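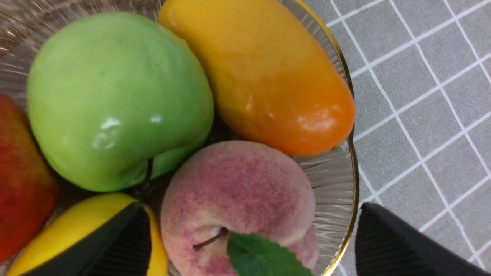 **tornillo_flojo** – octubre

Buenas! Sigo con el brazo que estoy montando en el taller compartido (el proyecto Sirkness, para los que llegáis nuevos). Ya cierra y abre bien, pero la fruta de plástico se me resiste. La manzana verde me resbala casi siempre y el melocotón sale a la primera. De 50 intentos esta tarde, 25 buenos. ¿Cambio las almohadillas de los dedos o toco la fuerza de cierre?

**Rimura**

Yo no tocaría la fuerza todavía. Con la piel así de brillante, por mucho que aprietes, la pieza se te va hacia un lado. Prueba silicona blanda encima del estriado, una capa fina. A mí me funcionó con unas bolas de billar, que son peores que tus manzanas!

**ruaridh_dow**

Discrepo. Antes de pegar nada miraría la altura de entrada. Si los dedos agarran por encima del ecuador de la manzana, resbala con silicona y sin ella. ¿Desde dónde bajas?

**tornillo_flojo**

Bajo desde una posición fija, con la pinza cerrada y a un lado de la fruta, y abro ya encima.

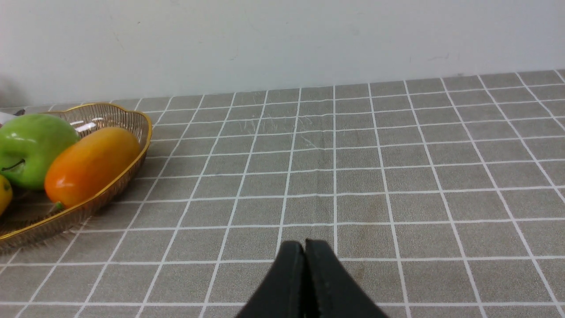 El mantel de cuadros me viene de perlas para esto, porque cuento cuadros y sé si el brazo ha vuelto al mismo sitio (no siempre vuelve, ejem). Lo de la altura no lo había mirado, Ruaridh, la puse a ojo el primer día y ahí se quedó.

**Laing_77**

Pues ahí lo tienes. A ojo, no. Yo le bajaría de dos en dos milímetros y apuntaría cada tanda en una libreta.

**Rimura**

Vale, que mida la altura, pero sigo diciendo que la silicona hace falta – cuesta cuatro perras y se quita con la uña.

**tornillo_flojo**

Haré las dos cosas, por separado para no liarme. Mi plan:

1. Sujetar los cables al brazo con bridas, que ahora cuelgan por todas partes y alguno acaba encima de la bolsa de tela.
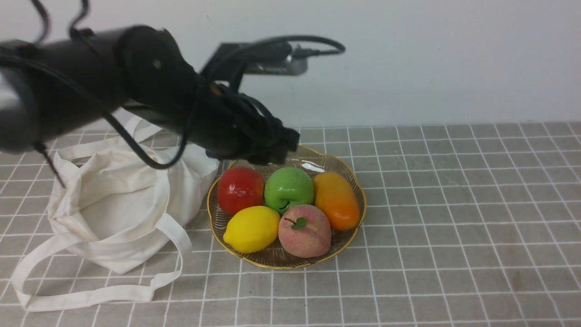
2. Bajar la altura de dos en dos milímetros, 40 intentos por tanda, solo con la manzana verde.
3. Pegar la silicona de Rimura y repetir con la mejor altura.

**ruaridh_dow**

En el paso 1 deja holgura en la muñeca. Yo apreté demasiado las bridas en el mío y partí un cable por dentro, tardé una semana en encontrarlo.

**tornillo_flojo**

Apuntado! Subo los números en cuanto tenga la primera tanda.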